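Foro Automatización doméstica > Normas y buenas prácticas
Tema: Reglas para recoger demostraciones con pinza de mano en casas particulares

jolien_vr
Hola a todos. Me llamo Jolien Van Rooij y preparo la hoja de normas del proyecto Flovolstead para las personas que graban en viviendas con la pinza de mano. El español no es mi lengua materna, pido disculpas por los errores. Esta es mi propuesta, en 3 puntos:

1. Antes de grabar, mirar las superficies verticales: neveras, paredes, puertas. Muchas veces hay nombres, calendarios u horarios, y la cámara los lee muy bien. Se retiran o se pide permiso por escrito.
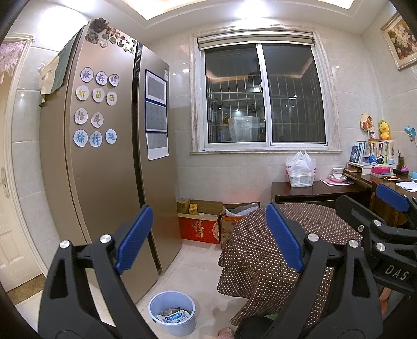

2. No ordenar la casa para la grabación. Las cajas en el suelo y las bolsas se quedan donde la familia las tiene. Solamente se aparta lo que puede hacer caer a la persona que lleva la pinza.

3. Abrir y cerrar las pinzas por completo al comienzo de cada toma, con las dos almohadillas visibles, para poder comprobar después la calibración.

¿Qué les parece?

tornillo_flojo
El 2 y el 3, de acuerdo. El 1 me parece exagerado. Si quitas todo lo que tiene letras, la cocina ya no parece una cocina. Yo difumino después y ya está.

g_stevens
Difuminar después significa que el archivo original existe en algún disco con los nombres completos. En Van der Linden tuvimos esta discusión durante 4 meses y al final se decidió retirar antes. Los nombres de niños, siempre.
Geert Stevens

tornillo_flojo
Vale, los nombres sí. ¿Pero un horario pegado en la nevera? Eso no identifica a nadie.

jolien_vr
Depende. Un horario puede decir el colegio y la hora de salida. Si la persona que graba no sabe leer el idioma de la hoja, no puede juzgar, y entonces yo prefiero que pregunte a la familia. He cambiado el punto 1: "se retiran los nombres; para las otras hojas se pregunta".

Tengo también una duda con la mesa. Cuando hay comida junto con bolsas y envases impresos, como en esta toma, ¿qué se hace? 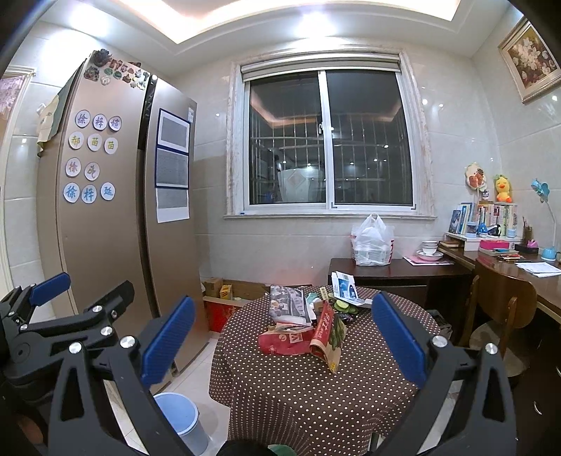
Mi idea es dejar los envases cerrados, porque son objetos útiles para practicar el agarre, y pasar la comida cortada a un plato con tapa. No me gusta que las almohadillas toquen algo que después se come. Además, limpiarlas entre una casa y otra debería ser obligatorio.

amo_taller
Nosotros en Amo las limpiamos cada 9 tomas, y siempre al cambiar de casa. Con el mantel añadiría una cosa: si cuelga mucho, no acercar la pinza al borde. En Tallville una persona enganchó la tela y tiró 2 vasos.

g_stevens
Lo del mantel lo pondría como recomendación. Si es obligatorio, nadie va a grabar los bordes de la mesa y esos datos hacen falta.

jolien_vr
De acuerdo, recomendación. Subo la versión nueva en diciembre, con la limpieza como punto 4. Si alguien tiene un modelo de permiso por escrito en español, por favor que me lo mande por privado.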